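Adeyemi Robotics Club
Minutes of the regular meeting, Wed 12 January
Held in the club workroom. Minutes taken by the secretary, who also has opinions.

1. Previous minutes
Approved with one correction. The line saying the arm "now sorts groceries" was changed to "has been asked to sort groceries."

2. Prallberg Challenge, status
The Pick and Place group reported on its entry for the Prallberg student challenge in August. The task as written: small items go on the tray or into a drawer, boxed items get moved to a marked spot, and a person may not touch anything once the clock starts. The group says both arms are now running off one script. The secretary asked what "running" meant and was told it meant the arms go where they are sent.

Since the last meeting the group has logged 264 attempts. It counts 46 of them as clean. The secretary asked who decides what is clean and was told the group does. A written rule for this will be brought to the next meeting. Until then the 46 stays out of anything we send to Prallberg.

Discussion turned to the right arm and whether small objects should be part of our entry at all. The fingers were made for bigger things and the tray rim gives them little room.

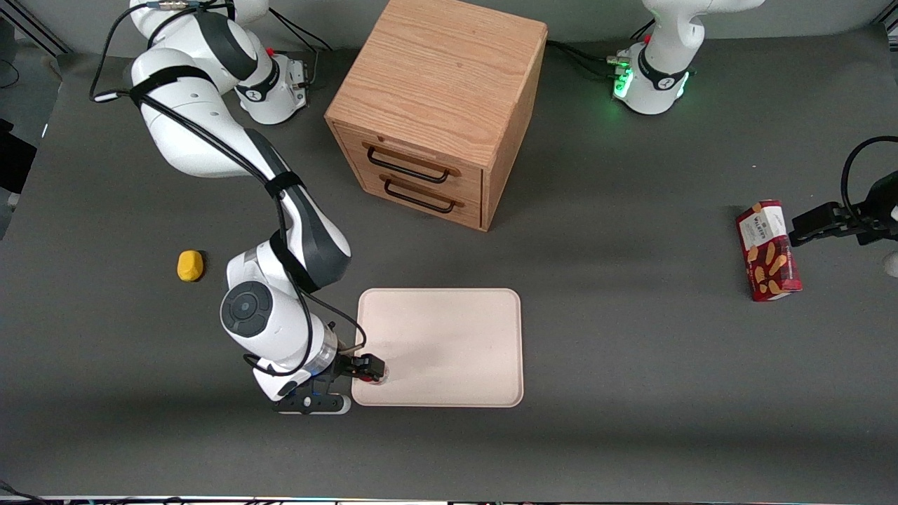 Adesuwa Effiong said the small objects are the only part of the task worth points, and that a club that enters with boxes alone will be beaten by any school with a free weekend. She asked that the slow approach be kept and the time limit worried about later. The secretary noted that "later" was also the plan last year. No vote was taken. Small objects stay in for now.

3. Drawers
The group would like to attempt the cabinet drawers. Asked whether the arm had opened one yet without help, the group said it had opened one with a little help. Agreed to revisit after 30 tries on the top drawer only, all written down, including the bad ones.

4. Software
Bimotik has offered student clubs a trial of its grasp planner. Two members are for it. The secretary is against replacing code we half understand with code we don't understand at all - but will not stand in the way of a trial on a separate computer. The trial is approved on that basis. Nothing from it goes into the August entry without a vote.

5. Wrist camera and box detection

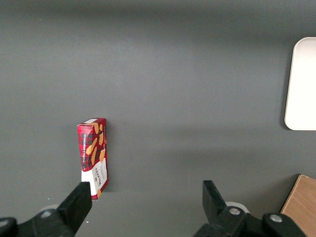

The detection code was the longest item of the night. The group claims it finds a box every time. The secretary's position is that it finds red every time. A shortbread box in red plaid, standing on end on a plain gray table, is about as easy a target as anyone could ask for, and Prallberg has never promised us red boxes. It was also pointed out that the lettering up the side runs sideways when the box stands like that, so the label reader, if we ever finish it, will have to cope with turned text. The group agreed to test with 9 other packages in dull colors, to be brought from home. Please bring them closed.

6. Money
The Idton grant report is due before the next meeting. The draft uses the word "autonomous" four times. It was agreed to cut this to one and to say what a person still has to do: reset the table, start the script and stand by the stop button.

7. Other business
Spare gripper pads are on order. Whoever has the long hex key, please return it.

Action items
Pick and Place group: written rule for a clean attempt; drawer log.
Adesuwa Effiong: list of small objects allowed under the Prallberg rules, with page numbers.
Secretary: grant report edits.
All: dull packages.

Meeting closed after item 7. Next meeting same room, same time, in two weeks.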